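One Minute Thirty

A short story

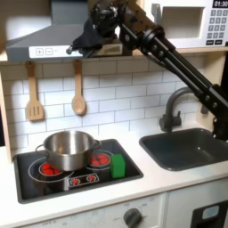

The Kitchen in the Back Bedroom

Gwendolyn Greenberg had cooked for other people for most of her grown life — first at her aunt's lunch counter in Hemer, then at the school, then for a husband who liked everything with gravy — and she had never once been spoken to in a kitchen the way her grandson Roscoe spoke to her in his.

"You can't start yet," he said. "We're not open."

So she sat down on the rug, which took her a while, and waited with her hands in her lap like a customer. It was a Wednesday in November and the light in the back bedroom was already going yellow. Roscoe moved his pot an inch to the left on the black cooktop, looked at it, and moved it back again. It was a good little pot, shiny enough to show him his own nose, with a looped handle on either side, and he always took hold of both handles at once, the way she'd shown him.

"Now we're open," he said. "What do you want?"

"What have you got?"

He thought about that. "Soup. Or wedding soup."

"What's the difference?"

"Wedding soup costs 200."

She said she would have the wedding soup, seeing as it was a special occasion, and he reached up for the wooden spoon, which hung beside the slotted spatula under the shelf. He stirred for a good long time. There wasn't a thing in the pot, but he stirred it carefully, down at the bottom where it might catch, and she found herself leaning forward to see how it was coming along.

The Bread

Her daughter Yolanda had bought the kitchen secondhand from Fanni Boros across the hall, whose own two had outgrown it, and they had carried it over on a Sunday evening with the door held open by a boot. Gwendolyn had thought it was far too much kitchen for a child. It had a gray hood with a plus button and a minus button, and white tiles laid like the tiles in a subway station, and it was a good deal smarter than the one she had at home, where the left front burner hadn't lit since spring.

"The bread has to go in the microwave," said Roscoe. "One minute thirty."

"That's not long for bread."

"It's fast bread."

She looked up at the little white microwave and sure enough, it said 01:30. She supposed it would always say that. She started counting under her breath anyway, and somewhere past 32 she lost her place, thinking about the lunch counter and her aunt slapping the bell with the flat of her hand, and the men from the Brendetus works coming in with their caps already off.

"Ding," said Roscoe, and brought her the bread in both hands, blowing on it.

She took it and blew on it too. She said it was the best she'd had in years, and could she possibly have the recipe, and he said no, very kindly, and went back to press the minus button because the soup was getting loud.

From down the hall Yolanda called that supper was on the table, the real one, and it was getting cold.

"Tell her we're eating," said Roscoe, and handed his grandmother the spoon.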